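Notes for week 4: where to put things in a kitchen

Reading: the Illine chapter on small kitchens, and Kenza Ragab's survey, which is shorter and better tempered.

## The triangle and its troubles

You will all have met the work triangle: sink, cooker, fridge, with a cook trotting between them. It assumes one cook and no children. Ragab's survey covered 1,462 households, and in 1,969 pages of kitchen diaries (she read them so you don't have to) the triangle is crossed mostly by people looking for scissors.

Learn it anyway. It is in the exam.

## Worktop

Worktop is sold by length and used by what's left over. Three terms:

- **Landing space** - where a hot dish goes when you have no hands free.
- **Prep space** - one clear stretch, ideally between sink and cooker.
- **Drift** - Ragab's word for whatever settles on a surface and stays. Post, mostly.

Drift starts near the sink. A bottle gets put by the tap for a minute and is still there in December. Clients will tell you they keep their surfaces clear. Visit without much warning.

Depth matters less than students think. A deep worktop grows a back row, and the back row is where jars go to retire. 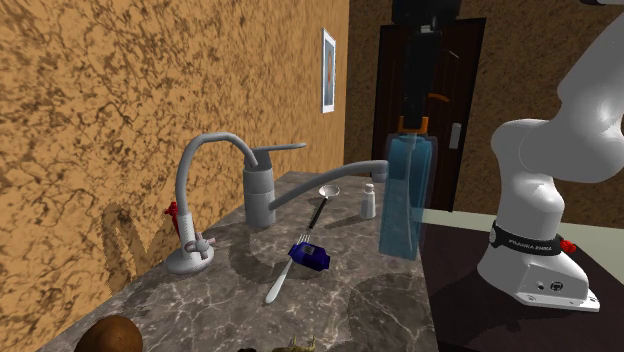
The usual cure is more cupboards, and it usually fails. In the Gusstead flats every kitchen got an extra wall unit, fixed at a height that suited the architect, Amos Delacroix, who is very tall. Residents put their fondue sets in it. A single open shelf at elbow height would have cost less and held the things they used.

## For the seminar

Draw your own kitchen to scale, with everything that is on the worktop this evening. No tidying first - Femi Onyeka will be marking these and has seen 33 suspiciously bare ones already. Mark your prep space in pencil. Bring the plan on August 24, 2026, along with your copy of Illine.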